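January 3, 2026

Bench day for the Vandside club project. Qianru had the arm powered up before I arrived and had already rerun the joint zeroing. Wrist offset is still drifting. We logged it and went on with the old calibration, as the new one made the reach error worse at full extension.

Dataset stands at 208 episodes for the grocery task, target 448. Of today's 40, we threw out 3 for dropped camera packets. Bevan wants the discards kept in a separate folder with the cause in the file name. Agreed.
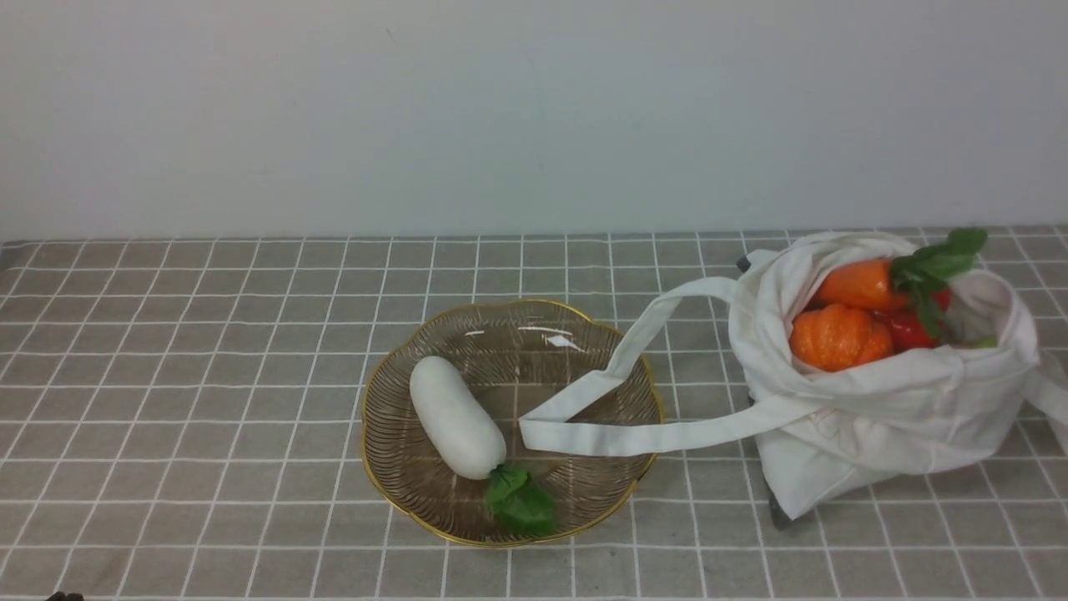 The policy trained on Thursday's data still has trouble telling soft things from rigid ones. It plans on the vegetables well enough, but cloth changes shape between episodes and the depth map goes noisy along every fold. The tote strap is the worst part. With it looped over the gold rim of the wire basket, right next to the radish, a straight-down approach has very little clearance on that side. I added a start condition for strap over basket and one for strap clear, to be logged separately. Qianru suggested approaching from the left at a shallow angle. Will try it with speed limited.

Gripper pads: the Utico set is wearing at the inner corners. Spare pair from Gellia is in the drawer, slightly thicker, so the closing width has to be reset before use.

To do: reset width, relabel the first batch, send Bevan the revised split, ask about bench time after 4 next week.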